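Cervantes toy library reopens with longer hours and a bigger room

Families in Cervantes have their toy library back, and it has never looked better. The doors opened again on 25th September in the old reading room on Lastum Street, with wide low shelves, a soft floor for crawlers and twice as much space for strollers by the entrance.

The library had been closed since spring while the roof over its former home was replaced. Borrowing picked up right where it left off. By closing time on the first day the line at the desk went all the way back to the puzzle shelves, and hardly anyone seemed to mind the wait.

"I kept hearing kids yell the names of things they remembered," said Tonantzin Bermúdez, who runs the library. "One little boy went straight to the train set and sat down next to it like he'd never left!"

The collection now stands at 943 toys, games and puzzles, from baby rattles to board games that can fill a whole rainy weekend. Many came from a summer donation drive, which brought in a big batch of wooden blocks, a marble run in great shape and more soft toys than anyone expected. Each one was cleaned, checked and given a number before it went out on loan.
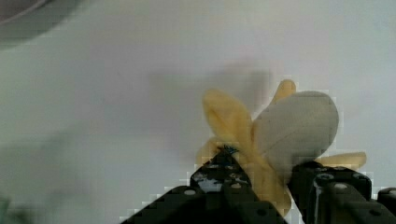
How long can a family keep a toy?

Loans run for two weeks, and most items can be renewed once at the desk or by phone. Large outdoor toys – the balance bikes and the water table – are on one-week loans through the end of October because so many people ask for them.

Membership is free for anyone living in Cervantes or in neighboring Bradovon. Each child can take home up to four items at a time. Lost puzzle pieces don't lead to a fine, though parents are asked to mention them when they bring the box back so the next family knows.

Johannes Xaba came with his twin daughters and left with a dollhouse under one arm. "We live in a small apartment, so being able to swap things out is fantastic," he said. "They get something new and I get my closet back."

A repair table is new this fall. Dulce Cuautle, a retired upholsterer, will be there on the first Saturday-style open morning of each month to show visitors how to close a split seam or replace a button, and older kids are welcome to try it themselves.

The library is open every afternoon until six, with story hour at four in the back corner.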